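Lukton desk arm kit, second build. Review

Posted Jan 23, 2022 by Jaruwan Sriwong

Quick one, the shop closes soon and I want this up before I forget the details.

Bought the Lukton kit after giving up on the Yagi one (sloppy wrist, never got past it). 342 dollars with the servos, printed parts extra unless you print your own. I printed my own at Fillthorpe, our shared workshop. White, 30 percent infill, no failures except a bracket I scaled wrong. My fault.

Good stuff first. Servos are strong and the horns fit the first time. Brackets with the hole grids are great, you can bolt anything anywhere. Round base is wide and I haven't had it tip. Screws come bagged by joint, thank you whoever did that.

Bad stuff. The manual. Step 5 has the shoulder bracket drawn backwards, and you don't find out until the elbow goes on. Took mine apart twice. Cable lengths are a guess too, the servo leads are short and the main cable is way too long, so you get a big loop hanging off the arm whatever you do. No clips in the box. Zip ties helped a bit, buy a bag of 100 and be done.

Software is the Trekska package. Works. Ugly. Calibration wants every joint at its midpoint and it doesn't say what midpoint means for the gripper, I went with half open and it seems ok. Save your settings before you update, mine got wiped in October.

My test job is small white cubes into a black bin. Dull but it shows up slop in the joints real fast.
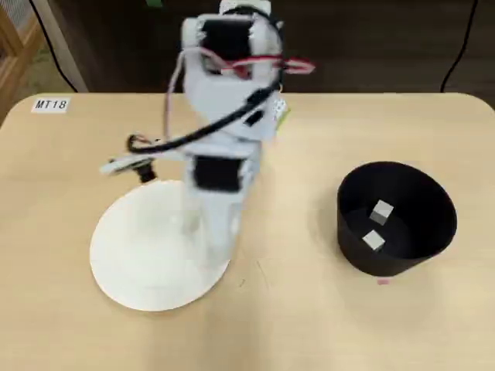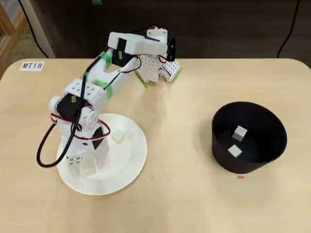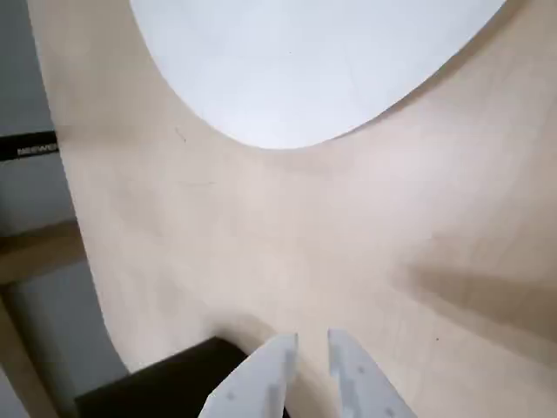
Grip is fine on cubes. Wouldn't trust it with anything slick, the fingers are bare plastic and I'm going to try rubber on teh tips. Speed, keep it low. At full speed the whole arm shakes when it stops and you wait for it to settle, so you don't gain much anyway.

Would I buy it again? Yes, at this price. Not for a first build though, unless someone near you has done one already. Four out of five, would be more with a decent manual. If anybody has a corrected drawing for step 5 please post it, I only have my pencil version and its not pretty.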